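Delance stellt Fliesenserie Urus für Wohn- und Schlafräume vor

Danden, 18. September 2018. Der Fliesenhersteller Delance erweitert sein Sortiment um die Serie Urus. Sie umfasst 26 Farbtöne in bis zu 8 Formaten und ist ab sofort im Fachhandel erhältlich.

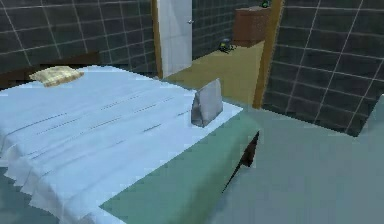
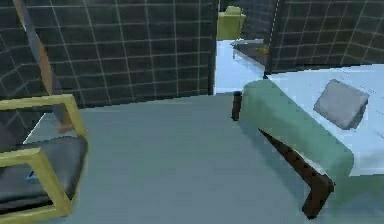
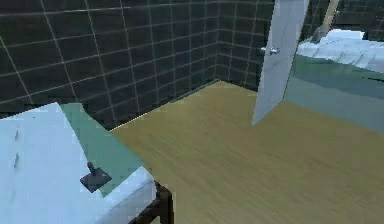
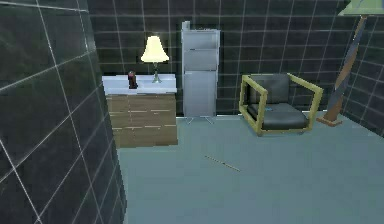 Raumansichten mit dunklen Wandfliesen und hellen Fugen (Computergrafik)

Die Fertigung erfolgt im Werk Herrero, das im Juli um eine zweite Brennlinie ergänzt wurde. Am Standort sind derzeit 310 Mitarbeiterinnen und Mitarbeiter beschäftigt. »Mit Urus sprechen wir verstärkt Planungsbüros und den Objektbereich an«, erklärt Geschäftsführerin Milagros Sepúlveda. Musterkoffer können Fachhändler über den Außendienst anfordern.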